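Grotari equipment ledger

Print this page | E-mail this page

Grotari is a set of spreadsheets for working out what a small robot picking station costs to buy and to keep going. It holds the purchase records, quotes, wear notes and next year's plan for one station, Kimaro, where an arm with a gripper picks up household objects from an open bin. We keep it as plain CSV so it can be opened in anything.

The sheets are shared for people who are about to write a budget for something similar and want to see where the money goes. They aren't a parts catalogue and they won't tell you which arm to buy.

What is in the folder

items.csv lists everything bought for the station, one row per order line. It has 92 rows. A pack of the same thing is one row, and a second order of the same thing is a new row.

quotes.csv has the prices we were offered, including the ones we turned down. Where a supplier quoted by telephone, the row is marked "spoken" and shouldn't be given the same weight as a written quote.

wear.csv records parts that were repaired, replaced or taken out of use, with a short note on what was wrong.

plan.csv is the budget for next year. It is the only sheet that gets rewritten. The others are only added to.

notes.txt is a free text file. It is untidy and some of it repeats what is in the other sheets.

Columns in items.csv

line: a running number. Gaps are cancelled orders.

name: what we call the part. This may differ from what the supplier calls it.

group: one of arm, gripper, bin, fixings, cables, objects, table, safety, spares.

supplier: the firm's name, or "counter" if it was bought in person from an ordinary shop.

price: pounds, without VAT.

carriage: pounds. Blank means the delivery charge couldn't be split out of a larger order. It doesn't mean free. Add up this column and you will get a figure that is too low.

ordered and arrived: month only. Please don't use these to judge how quickly any supplier delivers. We often let small parcels wait before booking them in.

state: in use, spare, worn out, sent back, or lost.

How the groups are used

The arm and the gripper were bought out of the capital budget and everything else came out of running costs. That split matters more than it should. A replacement gripper finger is a running cost here, and a complete second gripper is capital, so for a while it was easier to get approval for a string of single fingers than for the spare unit we needed. If your own finance rules draw the line somewhere else, move those rows before comparing totals.

The bin group covers the bin itself, the divider, the floor surface, and tape for the seams. Fixings covers clamps, bolts, brackets and cable ties. We moved clamps out of the table group in August, when we noticed that we were buying them for the bin.

The objects group is for things the gripper picks up. They are nearly all shop goods: tape measures, tape dispensers, sunglasses and so on. Each is cheap. The group still ended up as the longest in the sheet, and it is the one our first budget left out altogether.

What the first year cost

Leaving out the arm, the gripper and the table, the year's spending came to 1656 pounds. The first estimate for the same groups was well under half of that. Most of the gap is in objects, cables and repeat orders of fixings. The bin was close to its estimate, though only because we chose to patch it and carry on.

Skeltarier supplied the gripper parts and most of the cable. They asked for four weeks' notice on gripper fingers, and plan.csv now assumes it. Their quotes include a carriage line, which makes them easier to enter than most.

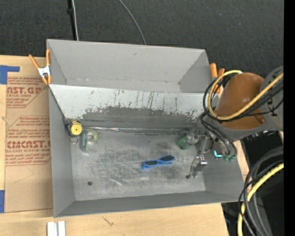 Bronent, 26 Dec 2022

These notes go with the current version of plan.csv, and explain the rows that people have asked about.

Bin floor. The metallic floor of the basin is covered in scratches, dark smudges and scuffs, and the divider panel has a worn dark band along its lower part. None of that stops the station working, so the floor is down as a second-half purchase. If money is short it is the first row to slip. The silvery tape along the foot of the divider is a consumable and has its own row.

Clamps. The bin is held with spring clamps with orange grips. We priced a proper bolted bracket and have left it in quotes.csv. It would be steadier, but the clamps let us shift the bin without tools, and a few spare pairs cost very little. The plan carries clamps for the whole year and asks for the bracket again at the next review.

Cables. The yellow and black cables looped round the arm are the row we are least sure of. Length is the difficulty. Too little slack and the cable limits the reach, too much and it has to be tied back. Our advice to anyone ordering is to fit a length of cord along the route first, move the arm to its furthest positions by hand, and measure the cord. We ordered from the drawing the first time and had to reorder. Both orders are in items.csv.

Gripper fingers. There are long, jointed metal fingers on this gripper with small tips, and the tips are bought separately from the fingers. Please keep them as separate rows. An earlier version of the plan merged them under one name and the total made no sense.

Objects. Buy duplicates. A tape dispenser or a pair of sunglasses bought in one month may not be sold in the next, and a near match is a different object as far as the work is concerned. We now buy three of anything we like and put two away. The plan also allows for clear plastic items as a row of their own, as we had been guessing at them inside the general figure.

Table covering. Protective sheet and blue tape are priced under table. It is a small sum and could be left out of a rougher budget.

Staff time. Setting up the station took some 80 hours that were never charged to it. They are not in any of the sheets. Anyone using our totals to argue for funding ought to add their own figure for this, and ought to do it at the start, when it is easier to get agreed.

Using plan.csv for your own budget

Start by deleting our prices and keeping our rows. The row names are the useful part. Then fill in what you already own, with a price of zero, so that the rows stay visible when somebody asks for cuts.

Enter the capital items first and get those quotes in writing. Check whether the price of an arm includes its controller, its power lead, and the mounting plate. Two of the quotes we received looked much cheaper than the rest until the missing parts were added back in. Those are in quotes.csv with the extras shown on separate lines.

Next, fill in the bin and the table. Think about where the arm is fixed and which wall of the bin it has to reach over before you settle on a bin depth. Changing the bin later meant changing the clamps and the object list too.

Leave the contingency row alone until last. Ours is set as a share of the running groups only and doesn't touch capital. We have no strong evidence for the share we chose.

Known problems

Some early rows in items.csv have VAT included. They are marked in the last column with a "v". We haven't found the receipts to correct them.

The state column was filled in by walking round the station and looking, so "lost" may include things that are in a drawer.

Cable prices moved during the year. quotes.csv shows the price on the day and hasn't been adjusted.

wear.csv has no entries from before the sheet was started, and parts replaced in that time show up only as repeat orders.

The objects group doesn't record when an object was first put in the bin, only when it was bought. It can't be used to work out how long things last.

Changes and corrections

New rows go at the bottom of a sheet. Please don't sort the files before sending a correction, as it makes the comparison very slow to read. If a price looks wrong, say which line number it is on and what you think it should be, and leave the original in place. Corrections to spelling are welcome and needn't be discussed first.

The sheets may be copied and altered freely. If you pass on a changed version, rename the folder so that it isn't taken for this one.

Print this page | E-mail this page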